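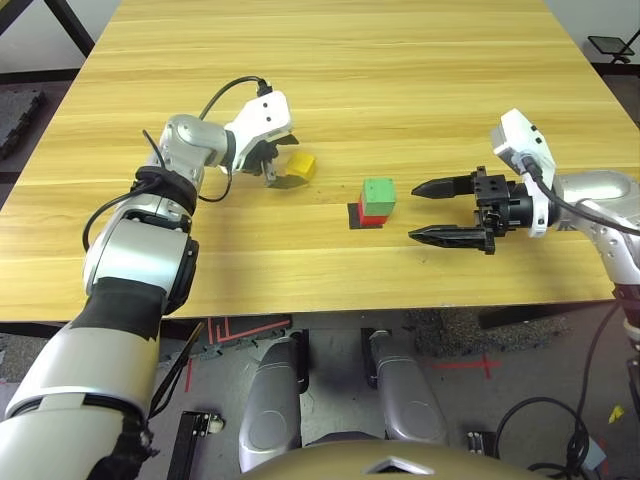

Three blocks is plenty, according to one regular at the Petville block-stacking table, and anyone who asks for a fourth should be made to stack the first three again.

The argument has been running since February, when the Bromeo Hall games evening dropped dominoes and took up colored cubes. The rules fit on a napkin. Red goes on the dark square, green goes on red, yellow goes on top, and you start over if anything lands on the table. A perfect round is worth 100 points. Touching the square costs 11, a figure that has never been explained and is defended with real heat.

The cubes themselves are past their best. The red one is chipped, the green one has gone blotchy, and the yellow has picked up a few dark spots.

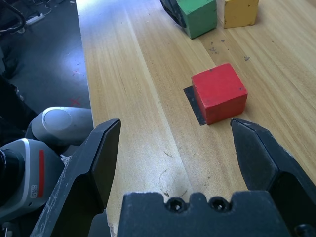 A motion to repaint them failed last month. Opponents held that fresh paint would be slippery and that the chips give an honest player something to work with. Supporters pointed out that a quart of red costs less than the snacks.

The season record stands at 405 points, set by a player from the Luangrath Street side of town, which has not been allowed to forget it and hasn't tried to.

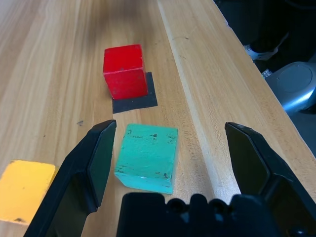
Dadeo would rather see the dark square made smaller, and wrote to this page to say that at its present size "a person could hit it with a sandwich." The matter goes to a vote at the next games evening, 7 p.m., back room. Bring a chair.

Contact the news desk | Copyright Petville community pages | Back to top
Home News Events Clubs Letters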